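Perguntas frequentes sobre o meu curso de costura para iniciantes

Preciso de ter máquina em casa?
Não! No ateliê há 6 máquinas e ninguém fica à espera. Se já tens a tua e queres trazê-la, ótimo, eu ajudo-te a afinar a tensão da linha (é quase sempre isso que está mal).

Quantas aulas são?
São oito, sempre ao fim da tarde, e começamos em junho. Se faltares a uma, recuperas na turma da manhã, mas avisa-me antes, por favor.

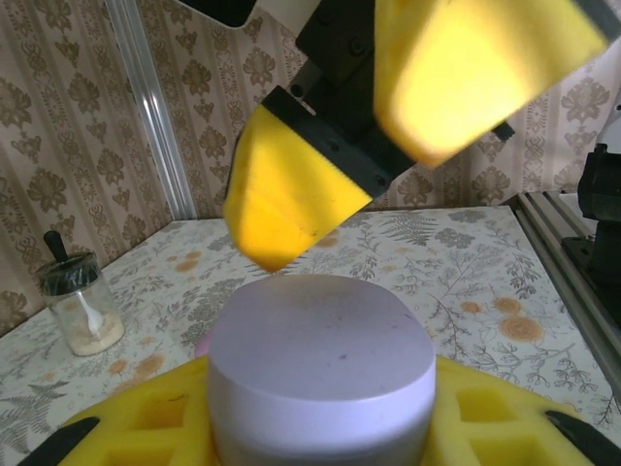 Que projeto fazemos primeiro?
Começamos pela almofada de banco, que eu adoro ensinar! Levas o tecido que quiseres, desde que não estique muito, e eu trato do enchimento. Gosto de espuma firme, e no amarelo vivo dessas almofadinhas em cunha qualquer risco escuro de uso salta logo à vista, por isso aconselho sempre uma capa que se possa tirar e lavar. O fecho cosemos juntos, com calma.

Onde compras os tecidos?
Quase tudo na Drikel, e as linhas na Ronness. A Sabine Reinholz, que dá comigo a turma da manhã, prefere a Flirell, e já desistimos de discutir o assunto.

Quanto custa?
São 200 euros, com moldes e linhas incluídos. Os tecidos ficam por tua conta.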